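Notebook entry, June 11, 2022
Entered by: Awuor Mabula
Subject: Huttunen gripper kit, trial on loan from Nidska, table-setting task

The kit was mounted on the bench arm this morning and the supplier's calibration routine was completed without error. The quoted price is 449 per finger set, with a stated service interval of 2,000 cycles. Agnese Lukoševičius has asked that the wrist camera view be reviewed before any decision on purchase, as the earlier Ivutier unit blocked too much of the work area.

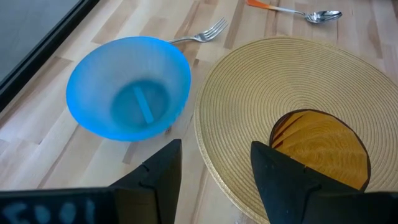
Wrist view, table-setting layout. Blue bowl clear of both fingertips; right finger overlaps the amber disk on the mat.

The overlap is noted as a concern for low, flat items. The supplier's guide recommends a higher approach — this has not yet been tested here. Reflections on the fork and spoon are to be checked against the detection settings.

Cycle counter at close of session: 293.

To do: repeat with the camera bracket moved up one hole; request written terms for replacement fingertips; return or purchase decision due in July.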